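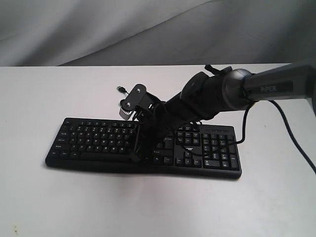 Typing is easy for people and awkward for a robot arm, and our project set out to measure how awkward. We taught an arm to press single keys on a full-size computer keyboard by recording a person moving it through the task, then training a policy on those recordings. The keyboard stayed on a white table with a grey cloth hung behind it. In some arm positions the cables droop over the keys between the letters and the arrow keys, and the numeric keypad is a long reach from the left-hand letters. Both of those affected which keys we chose.

Last updated: September

1. Aim

We wanted to know how many demonstrations a learned policy needs before it can hit a named key, and whether adding more demonstrations of the same keys helps as much as spreading them over different keys. The work follows on from the Haltari project in our department, which used large push buttons. Keys are smaller and sit right beside each other, so a near miss counts as a wrong answer.

2. Setup

The arm is a Piper with a two-finger gripper. We kept the fingers closed for every press and used the tips as a single pointer. The control software was Skevura, which our lab already runs on its other arms. Key presses were logged by a small program called Rokley, written for the project, that stored the key code and the time.

We chose 17 target keys. Most are letters, and the rest are the space bar, the arrow keys and two keys on the numeric keypad. The function keys were left out of the target set.
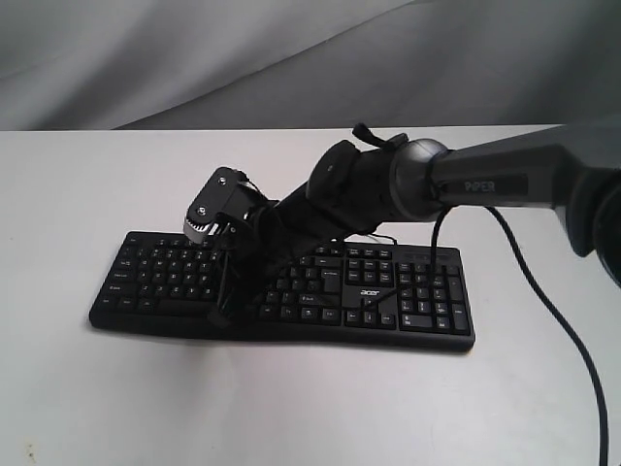
Figure 1. Gripper held over the main block of keys, with the jaws pointing down.

3. Method

Each demonstration covered one key. The operator brought the arm in from the right, lowered the tips, pressed once and lifted away. We recorded 1028 demonstrations and removed those where the log showed no key or more than one key. Nearly 100 were dropped, mostly from our first sessions when we were still learning to stop the downward motion in time.

From what was left we made two training sets of 400 demonstrations each. Set A used only five of the keys. Set B used all 17. The same network and the same number of training steps were used for both, and both policies were tested on the five keys they had in common.

Between groups of trials we moved the keyboard slightly and turned it by a few degrees. The policy was given camera views and joint angles, but not the keyboard position.
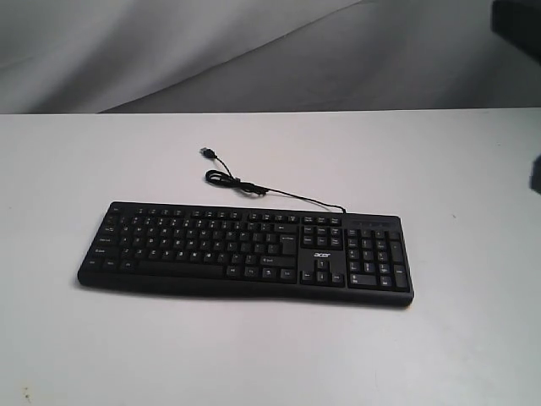 Figure 2. The keyboard with its cable laid out behind it. The left end is turned a little toward the front of the table.

4. Results

Set A did better on the shared keys when the keyboard was close to its usual angle. Once it was turned further, Set B was clearly more reliable. The Set A policy tended to go where the key would have been before the turn, and so pressed the key next to it. The Set B policy made this mistake less often, though it was slower to settle over the target.

The space bar was the easiest key for both policies when we tried it as an extra check, even though Set A had no examples of it. We think that has more to do with its size than with anything learned. The keypad keys were the hardest in Set B. A cable sometimes lay across that side and hid the legends from the camera.

5. Problems

Height was the main difficulty. Black keys on a black body give the camera little to judge depth from, and the tips often stopped just short of the surface. We ended up adding a slow final move downward, written by hand, which ran for both policies. This means our results are mostly about finding the right key and say less about pressing it.

The El Idrissi mount we tried for the second camera came loose twice. Trials from those sessions were repeated and the old ones deleted.

6. Further work

The cables should be tied back along the arm before any more data is collected. We would also like to repeat the comparison with a light-coloured keyboard, and to see if the learned policy can handle the last part of the press by itself.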